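Feeding small birds from your kitchen: some tips

In our house we feed the birds from October until April, and most of what they eat is prepared in the kitchen. I write down how we do it, because my neighbors at Ralledell ask me often.

Fat cakes

For one batch I take 200 grams of beef fat, 200 grams of rolled oats and 100 grams of sunflower hearts. Melt the fat slowly on a low flame. It must not smoke. Take the pot off the stove, stir in the oats first, then the seeds, and fill small paper cups. Leave them in the fridge overnight.

Do not use fat from a roasting pan. It contains salt and it stays soft, and soft fat sticks to the feathers. Bread is also a poor food. A little is not a disaster, but it fills the stomach of the bird and gives not much else.

Keeping the seeds

Buy only what will be eaten in one month. A jar with a tight lid is good for sunflower hearts and peanuts. A bigger amount can go in a plastic bin in a cool room. If the seeds smell like old oil, throw them away. Peanuts with any gray or green mold must go also, even if it is only a few of them.
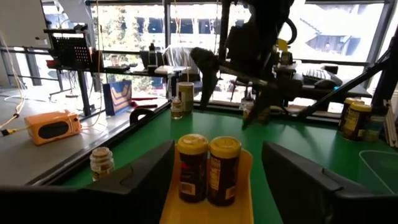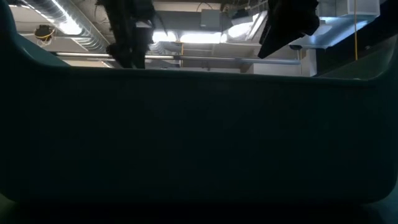
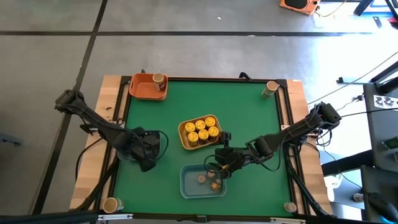

Nimal Seneviratne wrote to me that his finches leave the peanuts until he chops them, and that he now does 600 grams at one time in a food processor with short pulses. I tried it and he is right, but the powder at the bottom I keep for the fat cakes. In a feeder it becomes paste after the first rain.

Cleaning the feeder

Every two weeks, empty it completely. Wash with hot water and dish soap, use an old bottle brush for the tube, rinse well and let it dry fully before you fill it again. Keep this brush apart from the kitchen things, and wear gloves. If you see a bird sitting puffed up and sleepy near the food, stop feeding for two weeks and clean everything, the water dish too.

Water

A flat dish is enough. Change the water in the morning. In frost I pour in lukewarm water, never salt or oil.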